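Folding, Ironing and Other Ways to Lose an Afternoon

Filed under Laundry and Linens. Last added to in October, when the airing cupboard finally beat me.

My grandmother ironed tea towels. She ironed pillowcases, handkerchiefs, and on one occasion a pair of my grandfather's work socks, although I think that was a protest of some sort. I iron as little as I can get away with. What follows is what I've learned about small household cloths – napkins, tea towels, dusters, tray cloths, the odd flannel – from someone who would much sooner be reading the paper.

Before anything gets washed

Shake everything out of the back door. Crumbs in a machine turn into a sort of porridge that collects in the rubber seal, and you will meet it again. Candle wax should be left to go hard, chipped off with the back of a knife, and the rest drawn out with a warm iron through brown paper. Change the paper often. The first sheet takes most of it and the fourth sheet takes the bit you thought was a permanent feature.

Red wine: cold water straight away, then a proper soak. People will tell you salt. People have been telling me salt since I was nineteen, and I have a tablecloth with a pink map of Ireland on it to show for it.

Turmeric: hang it in the sun and hope. If you live where I live, just hope.

Darks, and navy in particular

Navy is the most two-faced colour in the linen drawer. It looks smart for three washes and then shows every bit of fluff the house has produced since Easter. Wash it with other darks, inside out if it has an inside, and never with a new white towel. I did that once with a set of navy napkins and they came out wearing cardigans.

Use less powder than the packet says. The pale streaks you get on dark cotton are very often undissolved powder, and a second rinse will shift them. Liquid is kinder to darks, though it makes a worse mess of the drawer. If you haven't had the drawer out of your machine lately, go and do it now and come back when you feel strong enough.

Don't dry navy in full sun. It fades along the fold where it hung over the line, and you get a stripe across the middle like a badly hung curtain. 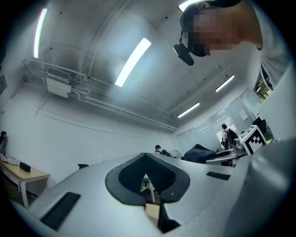 Take things off the line or the airer while there's still the faintest damp in them. This is the single habit that has saved me the most ironing. A cloth that is very slightly damp can be pulled square, smoothed with the flat of the hand and folded, and it will dry in the shape you left it. A cloth that has gone stiff on a radiator has made up its mind.

Pull it square properly. Take opposite corners and give a firm tug, then do the other pair. Most napkins aren't square to begin with, and washing makes them less so. I own a set sold to me under the name Grecu, at a price I haven't admitted at home, and after a year every one of them was a different shape from its brothers. One is practically a kite.

Folding somewhere sensible

Find yourself a table. The bed is too soft, the sofa is full of someone, and the worktop has a wet ring on it that you won't notice until you've put something clean in it. A kitchen table does very well if you wipe it and then dry it. Dry it even if it looks dry.

Put something with a bit of grip under the cloth. A thin cotton napkin skates about on polished wood and you end up chasing it with your elbows. A piece of felt, an old blanket folded once, or a clean bath mat turned upside down will all hold it. Felt is my favourite. It doesn't leave a pattern and it rolls up behind the door. The drawback is fluff, so give it a going-over with a damp rubber glove before you put anything dark on it.

Then: flat first, fold second. It sounds too obvious to write down, and I have watched grown adults try to fold a thing in mid-air for several minutes. Lay it down, smooth from the middle outwards, and pick up the edge by both corners. If you lift from the middle of an edge it sags at both ends and you'll be straightening it again.

Fold thirds for anything that lives on a shelf and quarters for anything that lives in a drawer. Put the folded edge facing you. You can then take one out without the whole pile coming along for company.

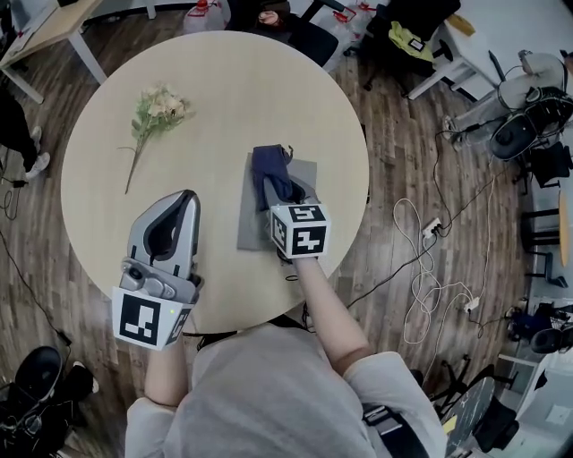

Turn the pile over now and again, too. Most of us use the top three napkins until they wear through while the bottom ones stay in showroom condition, waiting for guests of a quality we don't know. Put clean ones in at the bottom.

If you must iron

Cotton and linen like to be ironed damp. If they've dried out, sprinkle them with water, roll them up and leave them for a while in a plastic bag. Don't leave them in the bag overnight and forget. The smell has a personality.

Iron dark cloth on the wrong side or you'll get a shine on it, the same shine that turns up on the seat of school trousers. Embroidery goes face down on a towel. Anything with a hem should be ironed from the hem inwards, because going the other way pushes a little wave of cloth up against the stitching and irons it in for good.

Press, where you can, in place of scrubbing back and forth. Put the iron down, lean, lift, move along. Scrubbing stretches the cloth on the bias, and that's how you get kites.

Descale the iron before it spits at you. Mine always waits for something pale. I bought a descaler called Ultus which did the job and smelled like a swimming bath in a heatwave, and since then I've used plain white vinegar and water in the same quantities, after checking the iron's leaflet. Some makers forbid it. The leaflet is in the drawer with the dead batteries.

The board cover is worth a thought. When it goes brown in the middle it has already started handing the brown on. I now cut mine from old cotton sheeting over a layer of blanket, with a drawstring. It took me one evening and a quantity of language.

Weights, for the truly idle

Napkins folded slightly damp and left under something heavy overnight come out looking as though somebody cared. I use a bread board with the big dictionary on top. Put a clean tea towel between cloth and board. Don't use newspaper, for reasons I'd rather not go into, though if you held my Christmas napkins up to a mirror you could read the racing results.

Flowers on the table

Artificial flowers are allowed. I held out for years and then gave in, and the relief was considerable. They do need cleaning, and most people dust the top of the bloom and leave the underneath to become felt. Cool hairdryer first, pointed from the stalk end upwards. Then a soft paintbrush between the petals. Fabric petals can sometimes be wiped with a barely damp cloth, but try one at the back, as the cheaper dyes run. Pale ones go yellow on a sunny sill. If the stem has bent, bend it back slowly over a mug of warm water and hold it there until your tea is ready.

Keep them well out of the way while you fold. A wire end poking through a cut stem will pull a thread in a napkin faster than a cat.

Storing

Lavender bags do more for the owner than for the linen, but I still make them. Cedar blocks want a rub with sandpaper when they stop smelling. Best linen ought to be refolded along different lines twice a year, as a crease kept in one place for ever turns into a split. I manage it every second year and feel tremendously superior for a week.

Old napkins make good dusters, old dusters make good shoe cloths, and old shoe cloths may be put in the bin with full honours.

From the postbag

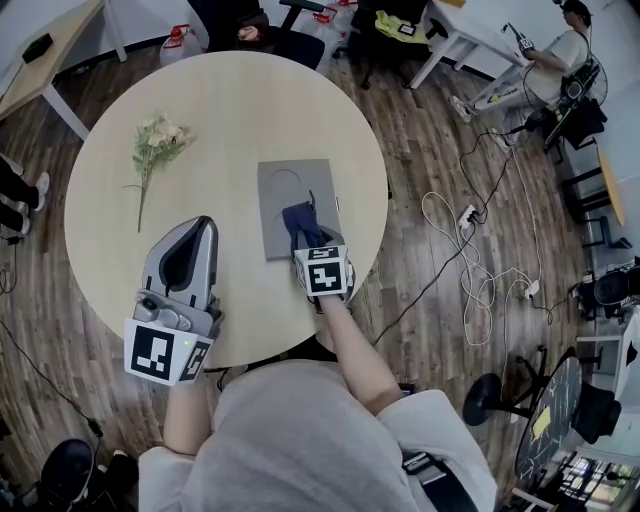
Funmilayo Shehu writes that I am quite wrong about salt. Her method is salt, then cold water, then more salt, and she has never lost a tablecloth by it. She also thinks quarters are a mistake in a drawer: she rolls her napkins and stands them on end like a box of cigars, so she can see every colour at once. She would like it known that she irons her tea towels and enjoys it.

I have tried the rolling. It works very nicely until someone else opens the drawer.

Garba Okoro asks what to do about a navy cloth that has gone bobbly. A fabric shaver, used with the cloth laid flat and held taut, and a light hand near the hems. A disposable razor will do it too, if you are calmer than I am. I have a tray cloth with a window in it.

Ekaette Ajayi wants to know if starch is still worth the bother. For napkins you mean to fold into shapes, yes. Spray it on the wrong side, give it a minute to soak in, and then iron. Iron it too soon and it flakes off like dandruff on the dark ones. Wipe the sole of the iron afterwards, while it's warm and unplugged.

Stain letters will have to wait for next month's page, as there are rather a lot of them and most concern beetroot.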